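4. Comparing two sets of gripper fingers on the Nerkov bench
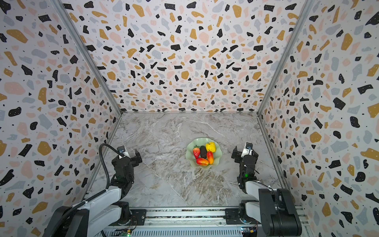
Fig. 4.1 Both arms reaching in towards the fruit bowl, wrist cameras fitted above the grippers.

By now your arms should be bolted to the rail and talking to the Dillska controller (if they aren't, pop back to section 3 first - it won't take long). This section helps you find out which fingers suit your work, and it's a pleasant way to spend an afternoon.

Before you start

A bowl of artificial fruit and vegetables makes a very good test load. Choose a mixture of shapes, as a long thin chilli asks quite different things of a gripper than a plump pepper does.

CAUTION: Keep your hands outside the workcell whenever the controller is live. Both arms can reach the bowl, and they can reach you too.

Steps

1. Fit the standard fingers to the left arm and the Wasilewska fingers to the right. Tighten each screw gently, going back and forth between them.

2. Set the bowl near the middle of the table, where both wrist cameras have a clear view of it.

3. Check that each camera cable has enough slack for a full turn of the wrist.

4. Set the grip force to 2 on both arms and open the grippers part way.

5. Run the left arm through 6 picks, then park it well clear before you run the right.

6. Swap the fingers over and repeat step 5, so that you're comparing fingers and not arms.

Note: If an item slips, raise the force by one step and try again. Please do resist going straight to the top setting - a glass bowl is easily chipped.

Note: Finger pads need changing after 3,000 picks. Spares are listed under Grornimton parts in section 9.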